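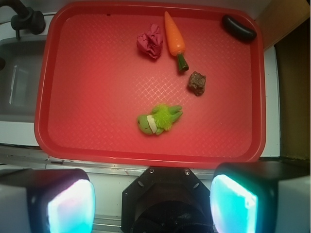
Follside Softball Club will open its fall season on the first Wednesday in October with a new home diamond, a new head coach and more girls signed up than the club has had in many years. Registration closed last week with 24 teams across the four age groups, and families from Skerkwood to Gutulgate will be making the drive to the Chareonsuk Fields for games under the lights. Small players are welcome too, and while big sisters warm up there will be a play corner for the under-fives. Opening night begins at 5:30 p.m., and admission is free for everyone, as it always has been at Follside.

The new diamond has been a long time coming, and the club would like to thank every family that stuck with us through three seasons of borrowed outfields and games moved at the last minute. The old field on Mill Road flooded most springs and drained badly the rest of the year, and more than one playoff game was finished in rubber boots. The Chareonsuk Fields infield has been regraded and topped with fresh clay, the fences have been set at 200 feet, and both dugouts finally have roofs. There is bleacher seating for 500, with plenty of grass down the left-field line for folks who prefer their own lawn chairs.

Chaiwat Jaidee takes over as head coach of the 16-and-under team and will oversee the skills program for all ages. Many of you will remember Coach Jaidee from his seven seasons as an assistant at Skerkwood, where his pitchers were known for throwing strikes and his base runners were known for taking the extra bag whenever an outfielder so much as looked at her shoes.

"I have coached against Follside plenty of times and I always went home thinking these girls were having more fun than we were," Jaidee said. "I want to keep that going. We are going to work hard on our throwing and our footwork, and we are going to bunt a lot better than we did last year, but I also want every player to be a little sorry when practice is over."

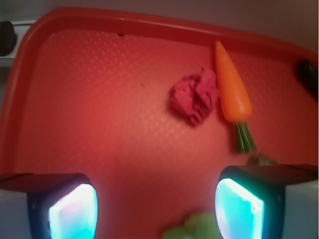
Jaidee's first team will have a good mix of ages. Both starting pitchers are back, along with most of the infield, though the club will be looking for a new catcher and at least one center fielder who can cover the deep gap at the new park. Open workouts will be held the two Saturdays before opening night, and players who missed registration may still come out and be placed on a roster where there is room.

The opening game will match Follside against Gutulgate, who won both meetings last fall, the second one in extra innings on a ball that dropped just fair. The younger teams will be introduced on the field beforehand – please have 8-and-under players at the third-base gate by 5 p.m. in full uniform, caps included.

Last season's home games drew 1,398 fans in all, and we would dearly love to see that number grow. The snack stand will be open with hot dogs, popcorn and lemonade, and money raised there goes toward helmets and catcher's gear for the younger teams.

Parking is available in the gravel lot off the north entrance. Please leave dogs at home, and bring a jacket, as it gets chilly out there once the sun goes down. Full schedules are posted at the field and will be handed out at the gate.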